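The second life of the toy box

By Jennylyn Sebastian

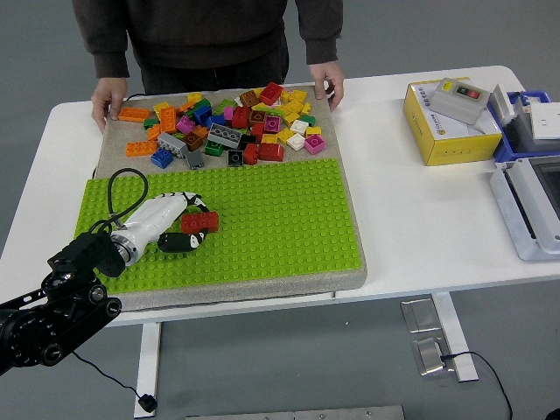
How long should a family hold on to toys the children have stopped playing with? Six months in a cupboard is the usual advice from toy libraries, and if no one has asked for a thing by then it can go.

Privcombe's toy library has been lending since the late nineties. It runs out of two rooms behind the old post office and opens in the mornings until noon. Membership costs £14 a year, and a family can take home up to 5 items for a month at a time. Most of what is on the shelves was given by people clearing out a bedroom or moving house.

Kwadwo Sowah took over the running of it three years ago, after a career in bus timetabling. He keeps the catalogue on a spreadsheet. When he started there were 32 member families, and now there are over 200.

"People assume it's all about money," he says. "Some of it is. But a lot of our members could buy the toy. They just don't want to own it for ten years."

Jigsaws are the hardest thing to lend. They come back short, and a jigsaw with a hole in the sky is no use to the next borrower. Sowah has stopped accepting any over a hundred pieces. Train sets do well, and so do play kitchens, though these take up so much floor that the library will only keep two. Dressing-up clothes are washed after every loan, a job shared among the parents on a rota that is pinned up by the door and often argued over.

Electronic toys are turned away unless the battery cover closes with a screw. Soft toys are turned away altogether.

The council has been supportive, up to a point. The rent was frozen until June, and talks about the next lease are going slowly. A room above the leisure centre has been offered, but there is no lift, and many borrowers arrive with a pushchair.

Sowah would prefer to stay where he is. The roof needs work and the heating comes on when it likes, but people know where to find the door.

Related articles
Mending a pushchair wheel at home
Prurnuvance: the village that shares its tools
What to ask before you rent an allotment
Sulemana's bakery and the early shift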